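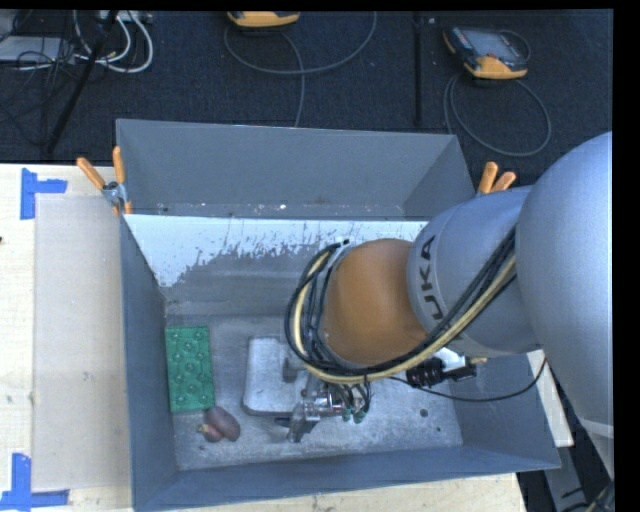
Gray metal bin on the pale wooden table, green block over on the left.

1/ OK, I promised a thread about bins and I am finally writing it. Big, open-topped, gray, metal, scuffed all over. I love this kind of bin so much and I have a lot to say, so get a drink.

2/ First, look at that floor! All those pale scratches and the light and dark patches. A bin like this gets better looking with age, I swear. The plastic tubs I used to buy just went cloudy and sad, then cracked in a corner the first cold night in the garage.

3/ Quick background for new people (hi! there are 143 of you since April, which is wild). I sort stuff. Parts, offcuts, toy bricks, garden bits, whatever comes home with me from the swap shed in Flanville. Everything goes in a bin first and gets sorted second. That's the whole system.

4/ The green block is what got me going today. It has small round bumps in staggered rows, and I could stare at that pattern for a good while. Staggered rows are so much nicer to look at than a plain grid. Your eye kind of slides along them.

5/ It's also lying right up against the side wall, and anyone who has ever picked things out of a deep bin by hand knows about the wall. Something in the middle, easy. Something flush against the side, and you're scraping your knuckles trying to get a fingertip behind it.

6/ My trick for wall stuff - push down on the top edge nearest the wall and see if it tips. If it doesn't, slide it along the wall toward you until there's room to get hold of the short end. Works on blocks, books, baking tins, you name it.

7/ Someone asked why not just tilt the bin. You can! With a small one I do it all the time. With a big metal one on a table I leave it alone. I tilted one at my old place in Hunt and the whole load slid down at once and took a mug with it. RIP mug.

8/ Table talk. Pale wood under a gray bin is a great combo because anything that jumps out shows up right away. I used to sort on a dark counter and I lost so many washers. So many. I found two of them when I moved out.

9/ And yes, metal on wood will mark the wood. I put down a sheet of felt at home and it helps a lot. Cork is fine too but it sheds. Don't use a bath towel, it bunches up and then the bin rocks and you'll hate it.

10/ Dark carpet on the floor is the other thing I want to talk about. Good for noise, good for your feet, terrible for finding screws. I keep a magnet on a string for mine. It picks up staples I have never owned in my life??

11/ Cleaning a gray metal bin: warm water, drop of dish soap, soft brush, dry it right away with an old T-shirt. Don't go at the scratches with steel wool. I did that once and got a big shiny patch that looked ten times worse than the scratches.

12/ Spots are a different story. There are two dark ones on the right side of this floor, one round and one smaller, and I couldn't tell you what they are. On my own bins I try a bit of baking soda paste and leave it 8 minutes. If it's still there after that, it lives there now.

13/ People keep asking what to buy. I'm no help with brands, sorry. My oldest one says Varkonine on a sticker underneath and I've never found another. Look for rolled edges, walls that don't flex when you lean on them, and a floor that sits flat. Secondhand is great, dents are fine.

14/ Size! Go bigger than you think. A wide bin with a few things in it is a joy, you can see everything at once. A small bin with the same stuff is a pile, and you end up digging, and then you're mad at a bin.

15/ My record is about 3,000 little pieces in one go (mixed bricks, a friend's attic, don't ask). Took me three evenings and a whole season of a baking show. Biggest pieces out first, then by color, then the weird ones. The weird ones are always the best part.

16/ Next up I'm doing the Fenus shelf, the tall skinny one I dragged home in the rain. It wobbles like crazy and I adore it. If you have a favorite beat-up bin, reply with it, I want to see the scratches!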